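Rendthorpe Workshop: Table Arm Build

Gallery

The arm lives on the end bench at the Rendthorpe shared workshop and has been under construction, on and off, since September. The aim is modest: pick up small household objects from a table and put them in or on a named container, with no hand on the controls. The drive electronics are a Kuketti board, the control software is our own, and the whole thing runs from one mains socket and one laptop.

Entries are in build order. Notes are kept short. Longer write-ups of the wiring and the joint calibration are on the project pages.

1. Base and first joint
The base bolts down through two slots. The first version used clamps and crept under load, enough to spoil a calibration within an hour. Bolts cured it. Torque them before calibrating, not after.

2. Cable run
Power and signal now take separate routes down the arm. With both in one sleeve we logged 412 dropped packets in a single evening. The service loop at the elbow needs to be longer than looks sensible, or the connector takes the strain at full reach.

3. Gripper
Two fingers, one motor, parallel closing. Grip force is limited in software by motor current. The limit is set low for soft items and raised for anything with a handle. Finger pads are a wear part and are changed when they start to shine.

4. Table layout for the kitchen set
Play food and small kitchenware, spread over the white table. The ketchup bottle is on its side on the plate, one strawberry is in the light-blue bowl and another is on the table by the peeled banana. The gripper is open, out past the table edge.

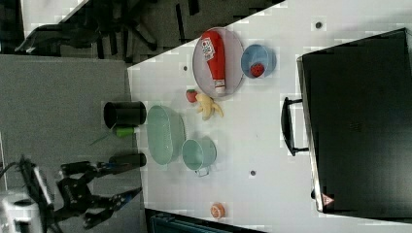 Photo: Coser / Rendthorpe Workshop build log. Free to reuse with credit.

The kitchen set was chosen for its spread of shapes. A bottle on its side wants to roll when a finger touches it off centre. The orange slice is low and gives the fingers little to close on, so the approach has to come in nearly flat to the surface. The banana has no single good grasp line, and the planner still changes its mind between the fruit and the peel.

Containers are a separate problem. A shallow plate forgives a poor release height. A bowl does not: the fingers must clear the rim on the way in and again on the way out. Release height is currently 125 mm above the table for everything, which is too high for the plate and will be set per container in the next version.

5. Object positions
Positions are changed by hand between runs. Early on we put everything back in the same places each time and got very good results that meant nothing once an object was moved. Each layout is now saved with its run, failed runs included.

6. Still to do
Replace the wrist bearing. Nkosi have the right size in stock but only in packs of 2.
Move the stop button to the operator's side of the bench.
Rewrite the grasp planner's handling of handles. It treats a pot as a plain cylinder and ignores the handle completely.
Repeat the kitchen set under evening lighting. All runs so far were made before 4 pm.

Parts list and wiring diagram: see Downloads.
Corrections to the build log can be left on the workshop noticeboard or sent through the contact form.

Previous gallery: Bench power supply
Next gallery: Wrist rebuild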